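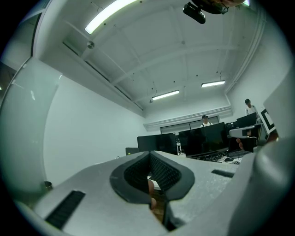
Close up: speckled light gray, black grip strips, one ribbed, and a fine grid or mesh lining the notch.

Imelda Macaraeg keeps a folder of warranty cards behind the counter of her repair shop in Piltham, and she is not sentimental about any of them. I had gone in to ask if a lifetime warranty is worth paying extra for. She asked me whose lifetime I meant.

"Go on, look it up," she said, and pushed a card from Kirkalholm, the luggage maker, across to me. It took me a while. On the back, in type I had to hold under her lamp, it said the lifetime in question was "the expected useful life of the product." And how long is that? The card didn't say.

Macaraeg has been fixing bags, toasters, fans and desk lamps for 19 years. Before that she worked on the other side, answering claims by phone for a small appliance company called Drolon. I wondered if this made her a fair witness. People who leave a company often have a grudge to go with the experience. She shrugged at that.

"They paid me on time. I liked the people. But we had a script, and the first thing on the script was to ask for the original receipt. Most callers hung up right there."

Did the company want them to hang up? "I never saw that written down," she said. "I'm only telling you what came first."

That is a more careful answer than I expected, and it's the reason I kept listening. I have read plenty of articles claiming that everything is built to fail on schedule, and few of them offer much beyond a dead printer and a bad mood. Macaraeg doesn't buy it either. She thinks old things look better than they were, as the bad ones went to the dump decades ago. She has a fan from her aunt's house that still runs, and she wouldn't leave it on overnight.

Her complaint is narrower. A warranty, she says, is sold as a promise about the product when it is mostly a promise about paperwork. She showed me the terms for a Bañez toaster that cost a customer of hers close to 200 dollars. The heating parts were covered. The lever was not, and neither was the cord. You also had to send it back in the box it came in, at your own cost.

"Who keeps the box?" she said. "I keep the box, and I'm in the business."

I pointed out that she makes money when warranties don't pay. If Drolon replaced every kettle, there would be less for her to do. She took that well enough.

"Sure. So don't believe me. Read the back of the card before you pay, and see if you still want it."

What she would like is a price for parts, printed on the carton, and a date until which those parts will be sold. I asked if any customer had ever come in wanting that. She thought about it for some time.

"One man. He was very annoying."

I'm less convinced than she is that shoppers would use it. Most of us don't read the card now, and I can't see why we'd read the carton. I tried it at home that evening with my own vacuum cleaner. The warranty ran for 13 months, and I couldn't find the receipt.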